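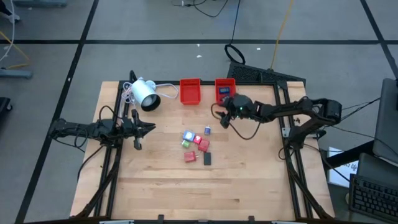
Butcher-Block Tops: Care and Finishing FAQ

Which oil does Bekedgate recommend?
Food-grade mineral oil for any top used to prepare food. Tops used only as work surfaces can take a hardwax oil. Do not apply one over the other.

How many coats does a new top need?
Three on the face and edges, and the same on the underside. A top sealed on one side only will cup.

How long should I wait between coats?
Let mineral oil soak in for roughly 5 hours, then wipe off the excess. For hardwax oil, follow the time printed on the can.

Can I cut the top to size myself?
Yes. Use a fine-tooth blade and tape the cut line. Seal the end grain the same day.

How should the top be fastened?
Screw up through slotted holes or figure-eight clips. Do not glue it to the base. The wood moves across its width with the seasons, and a fixed top may split along a joint.

What is the difference between Ditau and Güler tops?
Ditau tops use full-length staves. Güler tops use shorter finger-jointed staves and cost less. Care is the same.

How do I remove a dark ring?
Sand with the grain, starting at 120 grit and ending at 180, then re-oil the whole face. Spot oiling leaves a visible patch.

Who handles warranty claims?
Despina Stamatopoulos, at the Pirkudach warehouse. Include the order number.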